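Plorken user forum: Methods

Indadlow_lab
Policies trained on 3196 hand-held demonstrations from the Skukanbridge site were evaluated over 90 trials.

duda_methods
We dispute the baseline. It used only 19 trials. 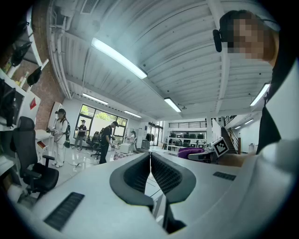
kestrel4
Was the baseline trained on the same demonstrations?

Indadlow_lab
The baseline used a random subset of 30.

duda_methods
Then the two results should not be compared in one table.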